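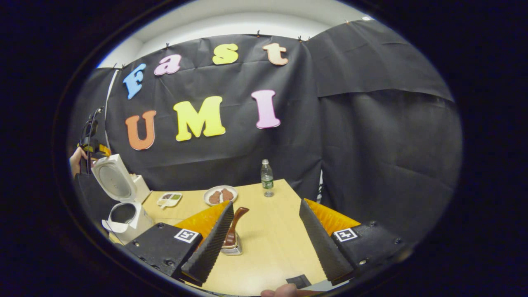
About Grallivcombe

Grallivcombe is a small studio that makes role-playing games for PC. We write and build single-player games with a party of characters, a lot of dialogue, and quests that can be finished in more than one way. We also run a fan-maintained quest guide for each game, and we answer most of our own support mail.

What we make

Our first game was Zoltley. It is set in a river town after the death of its governor, and the player takes the part of a bailiff sent to settle the estate. The main story is short. Most of the game is side quests picked up from the docks, the tannery, and the two inns, and a good number of them affect who is willing to speak to you at the final hearing. Zoltley uses turn-based combat on a grid, with up to 4 party members.

Our second game is Lucero. It takes place in the same world, two generations later and a long way south. We moved to combat that runs in real time and can be paused, and we dropped the grid. Some players of the first game did not like this change, and we have since added a slower combat setting that pauses at the start of every round. You do not need to have played Zoltley to follow Lucero. If you have a finished Zoltley save, you can import it, and a few letters and shop inventories will be different. The import reads only the last save in the folder, so move any older test saves out first.

Flatitz is the name of our quest editor. We built it for our own writers and later released it with Lucero so that players could make their own adventures. It covers dialogue, journal entries, item rewards, and simple triggers. It does not cover new creature models or new spells, and there are no plans to add them.

How we write quests

Every quest starts as a single page with the person who gives it, the place where it starts, and the ways it can end. If it can only end one way, it usually goes back to the writer. We then build it in Flatitz with placeholder text and play it before any of the final dialogue is written. Roughed-in quests get cut at this stage more often than at any other. Lucero had 100 quests on the list when we began and shipped with fewer than that. Some of the cut ones were good, but they sent the player back and forth across the map too many times.

We keep journal entries short. They say what you were told and who told you — they do not tell you whether it was true. Quest markers show the area to search and can be turned off under Gameplay settings. Hidden quests are never required to finish the main story.

Companions comment on quests they are present for. They may also leave the party over one, and the game does not warn you when this is close to happening. We get mail about that. You can check a companion's standing by talking to them at camp, where their greeting changes with each step up or down.

Updates and support

We patch each game for at least 3 years after release. Patches for Lucero come out when they are ready, with notes posted on the News page the same day. The next one is planned for May and fixes the ferry quest that stays open in the journal after the ferryman has been paid. It also corrects the vendor in the lower market who buys stolen goods at full price.

If you are reporting a bug, please send the save file from just before the problem, the name of the quest as it appears in your journal, and a list of any mods or Flatitz adventures you have installed. Saves made with mods are fine to send, but we may ask you to try again without them. For crashes, include the log from the game folder.

We cannot restore lost saves or move licenses between stores.

Fan content and streaming

You may stream and record our games, and you may earn money from the videos. You do not need to write to us first. Fan art, fan fiction, and written walkthroughs are welcome too. Adventures made in Flatitz belong to the people who make them, but they must be shared for free and may not include files taken from other companies' games.

The quest guides are open for editing by anyone with a forum account. Please mark spoilers for endings, and give the patch number if you are describing a bug or an exploit.

Working with us

We hire writers and scripters on contract, mostly for work on side quests. Openings are listed on the Jobs page. Writing samples should be no more than 2 quests, laid out with branches, in any format that we can open without special software. We do not read unsolicited story ideas for our existing settings and delete them on arrival.

Contact

Support, press, and jobs each have a separate form on the Contact page. Press copies are sent as store keys only.

Page last updated 2024-03-10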